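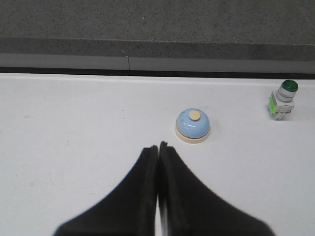
Workshop tips from the Likside open day

Notes by Celeste Nogueira

The automation hall at Likside opens to visitors once a year, and this time I went round with a notebook for the benefit of readers who have a bench at home. The station I stayed at longest was the bell pressing demonstration run by Todor Obradović. An arm lowers a closed gripper on to the button of a service bell, lifts, moves across and does the same with an industrial push button. Much of what Todor told visitors applies to a drill press, a jigsaw table or a kitchen worktop.

1. Keep the work surface pale and plain

The tables at Likside are off-white with a matt finish. A dropped M2 screw shows up at once, and so does swarf. Gloss white is a poor choice because it throws the ceiling lights back at you. For a home bench, two coats of matt floor paint on a sheet of hardboard will do. Screw the sheet down at the corners only, so that it can be turned over when the first side is worn out.

2. Clean with less liquid

Streaks on a pale top come from too much cleaner. Spray the cloth, never the table. Wipe in one direction, turn the cloth, wipe across. Rubber scuffs come off with a dry white eraser. If a scuff will not shift with the eraser, leave it. Scouring powder takes the finish off and the patch will hold dirt from then on.

3. Look after the gap at the back

Where a top meets a wall or a rear panel there is a groove, and everything small goes into it. Todor clears his with a wooden coffee stirrer cut to a point, then a vacuum with the narrow nozzle. A knife blade marks the panel. At home I have laid a length of round foam draught strip in mine. It pulls out in one piece for cleaning.

4. Press with closed tips

For pressing, the gripper is closed first, so that both fingers share the load. The same holds for tweezers and long-nosed pliers when you use them to push a clip or a pin into place. Close them fully, press in line with the pin and stop when it seats. Open jaws slip off to either side and scratch whatever is next to the pin.

5. Approach from above

Margit Engström, who sets up the programs, has the arm stop above the button before it comes straight down. A sideways approach catches the rim and pushes the bell along the table. Use the same two-stage movement when lowering a drill bit to a punch mark: line up, pause, lower. With a hand drill, have somebody check the upright from the side.

6. Stop light objects creeping

A service bell is light and wanders when struck off centre. Todor's advice was a ring of double-sided tape under the base, or a disc of rubber shelf liner cut slightly smaller than the base so that it does not show. Shelf liner is better at home as it leaves no glue. It also works under a tape dispenser, a pencil sharpener or a small kitchen scale.

If a bell has gone dull, take it apart before buying another. On most of them a nut or a screwed button holds the dome. Wipe out the inside, check that the dome is not touching the base, and tighten until it stops rattling. Overtightening deadens the note.

7. Put a label on every switch

A coloured label on the body of a push button can be read from where you stand. One on the cap wears off under the finger. At home, label the body of each extension lead and the plug as well. Rosário Paiva at the next station uses part numbers and had reached 422 in her own drawer units, but a plain word does for most of us: LATHE, LAMP, FAN.

Check that a green button means the same thing on every machine you own. Two of mine did not agree and I have changed the cap on the older one.

8. Grip comes from clean rubber

Rubber facings lose their hold when they pick up dust. At Likside they are wiped with a damp cloth at every changeover, then dried. The counter on the demonstration stood at 907 presses when I arrived, and Todor meant to inspect the facings at 1,000. Do the same for vice jaw pads, clamp pads and the feet of kitchen steps. Soap and water only. White spirit swells some rubbers and leaves them soft.

9. Leave clear space beside the job

Small items set at the back of a table get knocked when you reach over the front ones. Place the tall item furthest away, the low one nearest, and keep one side of the surface clear for putting things down. I have marked a strip on my own bench with masking tape.

Practical details

Safety glasses were lent at the door and bags had to be left there. The car park at Brirberg fills early; the side road is easier. Questions about the arm programs go to Margit Engström at the Likside office. The next open day is planned for December.

Page last changed 2020-04-11. Tip 3 amended: the foam strip should be the closed-cell sort.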